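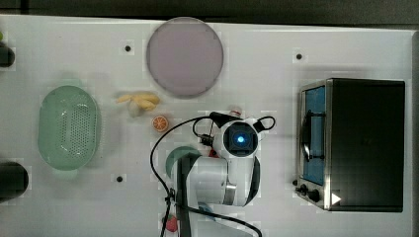

Play food, plate and colander on the white table

Borrowing toys from me: your questions answered

4 min read

I get the same handful of emails every week about the toy library, so I've finally sat down with a pot of tea and written the answers out properly. If yours isn't covered, write to me anyway. I like getting post!

So what is it, exactly?

It's a library, only with toys. I run it from the ground floor of the old chandlery on Ivska Street in Skakovport, and you can borrow puzzles, train sets, dressing-up clothes, board games, dolls' houses, ride-ons and a frankly silly number of farm animals. You take things home, your children play with them until they're bored, and then you bring them back and choose something else. I started it when my own two had outgrown nearly everything in the loft and I couldn't face another afternoon of selling jigsaws online to people who never turned up.

How much does it cost?

It's £4 a month per family, however many children you've got. You can stop whenever you like and there's no joining fee. Grandparents can have their own membership or share yours – quite a few share, and then argue about who has the marble run.

How many things can I take at once?

Two large items, plus a bag of small ones. "Large" means anything that won't fit in the canvas bag I give you when you join. A dolls' house is large. A box of dominoes isn't. The train set counts as one large item even though it comes in three crates, and please do bring all three crates back on the same day, or the next family gets a station and no track.

How long can I keep them?

Four weeks, and you can renew once by email as long as no other family is waiting. The big wooden garage always has a waiting list and so does the cargo bike, so those can't be renewed at all. I don't charge fines. I do send slightly plaintive reminders.

What ages is it for?

Babies up to about ten, I'd say, though the board games go well past that. We've got several copies of Hurero, which is the harbour-trading one with the little boats, and I think more grown-ups take it out than children. The baby shelf is just inside the door on the left. Anything with small parts has a red sticker on the box and lives up high.

Something broke. Am I in trouble?

No! Please just tell me. Toys break, particularly the good ones, and I'd far sooner have a note saying "the crane's come off" than find out when the next child opens the box. I keep a drawer of odd wheels, hinges and bits of string, and most things can be mended by the following week. If it's past saving I might ask you to put something in the tin, but that's up to you.

Missing pieces are the same. Have a look under the sofa, have a look in the car, then let me know and stop worrying.

How do you clean everything?

Plastic gets washed in warm soapy water and left on the rack overnight. Wood gets wiped with a barely damp cloth, as it warps if you soak it. Fabric goes through the machine, and the dressing-up clothes come out of it looking a bit more lived-in each time.
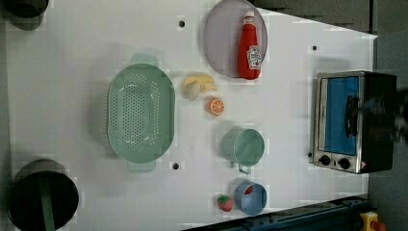
You don't need to clean anything before you bring it back, though a quick wipe is lovely if there's been jam. The one thing I'd ask is that you take the batteries out. Leaky ones ruined a very nice talking globe and I'm still cross about it.

Can I donate our old toys?

Usually, yes, but email me first as the back room is small. I'm always after wooden blocks, musical instruments and outdoor things. I can't take soft toys, sadly, or car seats, or puzzles you haven't counted.

Where do I park, and is there a bus?

Parking on Ivska Street is hopeless. Use the Radu car park behind the fish market and come through the archway, where there's a ramp if you've got a pushchair. The 89 stops right outside, and the drivers are used to people getting on with a rocking horse.

When are you closed?

For a fortnight in October, when I do the big stock check. Everything has to come home for that, cargo bike included.

Last updated 14 February 2023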